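List: charter-ops
Date: 2021-06-26
Subject: Re: Driver hours on the Basville – Ferrand charter

Replying to the list because two other operators asked me the same thing off-list.

> We have been asked to quote a two-day charter from Basville to
> Ferrand and back, one 49-seat coach, luggage for everyone. The
> customer wants to leave Basville early on the first day, stop at
> Plamska for lunch, and have the coach available in Ferrand in the
> evening for a transfer to dinner and back to the hotel. Return the
> next morning. It comes to 600 miles in all, with the local running.
>
> Our dispatcher says one driver can do it. I am not so sure. Does
> anyone on here quote this kind of job with a single driver, and if
> so how do you write up the evening transfer? Also, do you charge
> the second driver as a line item or fold it into the day rate?

Taking the questions in order.

The driving time is fine for one driver on both days. The duty time on the first day is the problem. The clock starts when the driver reports for work, and for us that means the yard, with the walk-around and fueling included. If the customer boards early, the driver has already been on duty for an hour. Add the run to Plamska, the lunch stop, the run to Ferrand and unloading, and most of the duty window is gone by late afternoon. A dinner transfer with a late pickup puts the driver past the limit, and it also pushes back the start on the second morning, as the rest period has to be complete before the driver reports again.

Your dispatcher may be counting the hotel break in the afternoon as off duty. It can be logged that way if the driver is fully released from the coach, but in our reading of the rules it does not stop the window. Check this with whoever audits your logs before you rely on it. The rules for sleeper equipment are different and do not help you with a standard coach.

There are three ways to write it:

1. One driver for the line run, with the dinner transfer subcontracted to a local operator in Ferrand. This is what we do most often. A minibus making two trips is usually cheaper than keeping the coach on call.

2. Relief driver. We send the second driver ahead to Plamska and change over at lunch. The first driver goes home by car. The relief driver starts fresh at noon and can cover the dinner. You still need to work out the report time for the next morning.

3. Two drivers for the whole trip. Simple to schedule, but you pay for two hotel rooms and the customer may give up a seat.

On price, we show the second driver as a line item. When it was folded into the day rate, customers compared our rate with a single-driver quote and assumed we were expensive. As a line item it gets questioned, and then we can explain it. Our relief charge is a flat 126 dollars plus the driver's hourly pay and the cost of the car. The hotel room goes on a separate line with a note that the customer may book it directly.

Put the latest release time in the contract. Ours gives the hour, and says that any service after it is by agreement with the office and not with the driver. Before we added that sentence, drivers were being asked at the curb to stay a little longer.

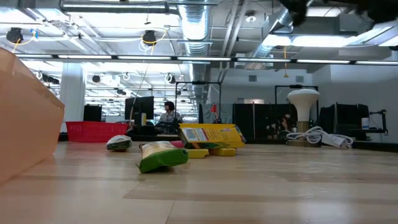 One more point on the lunch stop. The coach lot at Plamska is small and fills up on weekends. Call ahead and get a bay number. If the driver has to circle or wait on the access road, that is on-duty time, and we have lost almost an hour there in June. Build the delay into the schedule you send to the customer.

We moved our quote templates into Kivum this spring. It has a field for report time that is separate from the boarding time, which catches most of these problems before the quote goes out. A spreadsheet with the same two columns would do the job. I can send our column layout if it is any use – it has no customer data in it.

If you go with the subcontracted transfer, ask for the insurance certificate and the operating authority number in writing before you confirm. We ask for both again each year, including from firms we use regularly.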